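Listing Language and Time on Market in the Utmont Housing Area
Final project report, Residential Property Studies
Submitted Saturday, December 23, 2023

1. Purpose
The project examined whether the wording of a home listing is related to the length of time the home stays on the market. The study was limited to single-family houses in Utmont and the adjoining Brasenness district.

2. Method
The sample consisted of 300 closed listings supplied by the Fliton agency. Each listing was coded for four features: room sizes, age of the roof, heating system, and school district. Listings withdrawn before sale were left out. 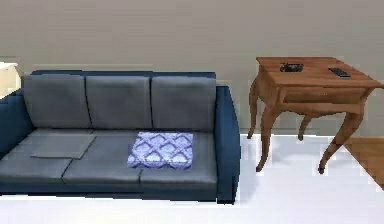
Coding was carried out twice, with the second pass made 10 days after the first. Where the two passes differed, the listing was read again in full and a final code was entered. Asking prices were recorded but were not used in the main comparison.

3. Findings
Homes whose listings gave the age of the roof tended to sell sooner than those that did not. Stating room sizes showed a weaker relation - and in Brasenness none at all. General praise, such as "charming" or "must see," showed no clear relation to time on market.

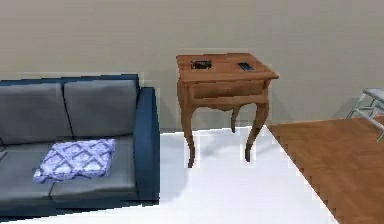 Szénási, commenting on the draft, objected that owners with a new roof are more likely to mention it, so the condition of the house may explain the result better than the wording does. The present data cannot separate the two. A later study would need inspection records for each address.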